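作業台の天板を長持ちさせる養生と手入れ

更新日:2023年10月7日

天板の汚れは、ついてから落とすより、つく前に紙を敷いておくほうが手間がかかりません。接着剤、塗料、油のどれを使う日でも、準備は同じです。

敷く紙
クラフト紙のロールが扱いやすいです。新聞紙はインクが材料に移ることがあり、白木や布を置く作業には向きません。紙は天板より左右に2センチずつ長めに切り、余りを裏へ折り込んで留めます。巻きぐせが強いときは、反った面を下にして一晩置くと落ち着きます。継ぎ目ができる場合は、手前の紙を上に重ねます。逆にすると、手を引いたときに袖が引っかかってめくれます。

テープ
留めるのは養生テープかマスキングテープにします。布テープや梱包用の透明テープは糊が残りやすく、夏場は特に厄介です。天板に直接貼ったテープは、長くても一か月で貼り替えます。はがすときは折り返すように低い角度でゆっくり引きます。

紙の上にテープで線を引き、台を区切っておく方法もあります。切る場所、塗る場所、乾かす場所を分けると、乾きかけの部品に道具を置いてしまう失敗が減ります。線はメジャーで両端に印をつけてから、テープを少し張り気味にして一気に貼ると曲がりません。

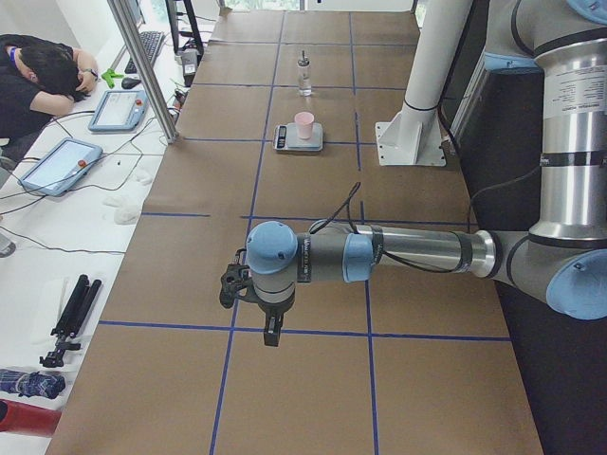
区切りの大きさは、よく使う道具箱の底に合わせると無駄がありません。細かく分けすぎると、結局どこにも収まらない物が出てきます。うちでは小さなマス目を試して、半月でやめました。

糊が残ったとき
まずドライヤーの弱い温風で温め、プラスチックのヘラでこそげます。それでも残る分は、中性洗剤を薄めた湯を布に含ませて数分当てます。無塗装の木には水気を長く置かないでください。シールはがし剤は、目立たない隅で色が変わらないか確かめてから使います。

木の天板の手入れ
年に一度、11月ごろに紙を全部はがして手入れをします。乾いた布でほこりを取り、荒れたところは80番の紙やすりで木目に沿って軽くならし、240番で仕上げます。粉を拭き取ったら亜麻仁油を薄く塗り、20分置いて余分を拭き取ります。厚塗りするといつまでもべたつきます。

油を拭いた布は丸めて捨てないこと。亜麻仁油は酸化するときに熱を出し、重なった布が自然発火することがあります。水に浸してから、自治体の決まりに従って処分します。

金属の天板の場合
錆は早いうちなら消しゴムタイプの錆取りで落ちます。そのあと機械油を一滴落として布で伸ばし、よく拭いてから紙を敷きます。濡れた缶や湿った雑巾を置いたまま帰らないだけでも、ずいぶん違います。

紙の交換の目安
破れたとき、粉が払っても取れなくなったとき、油染みが裏まで通ったときです。表だけの汚れなら、その部分に切った紙を重ねて貼れば足ります。使い終えた紙も、きれいな部分は部品を包むのに使えるので、棚の下に畳んで入れてあります。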